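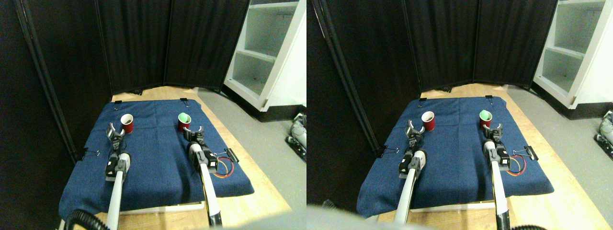 Why does a paper cup hold your juice without turning to mush? I wondered about this when I was little, and I still think it's a great question!

Paper is made of tiny wood fibers, all tangled together like hair in a brush. Water loves to sneak in between them. Leave a piece of notebook paper in the sink and see what happens (ask first, please). So the people who make drinking cups add a very thin coat to the paper, often a kind of plastic. Water can't get through it, so your juice stays put.

Now look at the top of a paper cup. Feel that fat little rim? The paper is rolled over on itself, and that roll makes the cup much stiffer. It's nicer on your lips too.

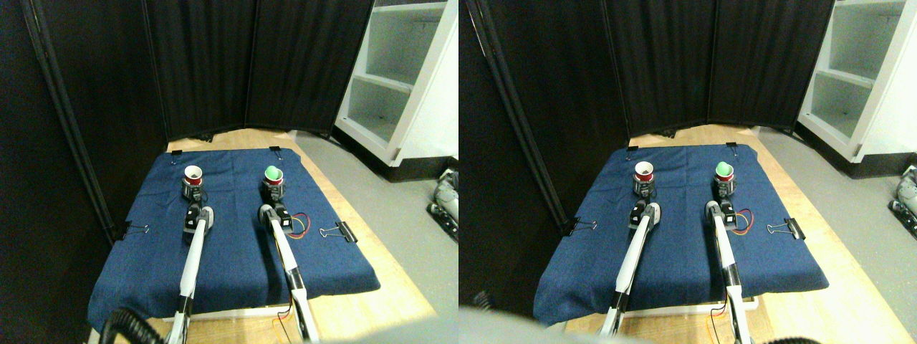

Color is the part I like best. A cup can be one color outside and a different one inside, and I always peek in before I pour. My friend Nandini says drinks taste better from a red cup. I say green!

Try this: squeeze an empty cup gently near the rim, then squeeze it halfway down. Which spot bends more easily?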